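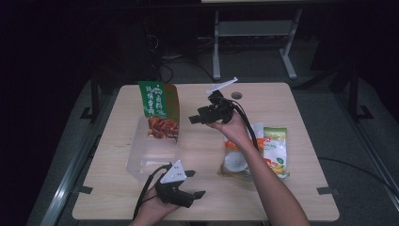
Unit 4, clear bin and two food packs on the table

Okay, so this unit is snack storage, and I love it more than I probably should! Last time we sorted cans. Bags are harder - they slump, they slide, and the one you want ends up at the bottom. My rule is to stand tall packs up in a see-through bin with the printed side facing you, and leave crumpled ones flat on the table until you've picked a spot for them.

Look at the inside of the bin before you buy it, too. Dividers help skinny packs stay upright, but they eat up space (my own drawer at home lost a whole row to them).
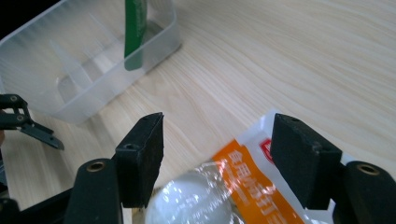
Geeta Chaturvedi wrote on the class page that she skips dividers completely and just packs the bags tight, front to back, so they hold each other up. Fine by me, as long as you can pull one out without the rest flopping over.

Now the flat bags. Smooth the pouch from the middle toward the sealed ends,

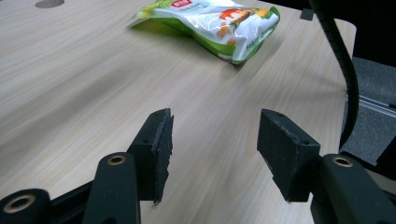 then go easy on the crimped part so you don't pop it open. For homework, do one shelf, up to 10 bags, and bring your notes.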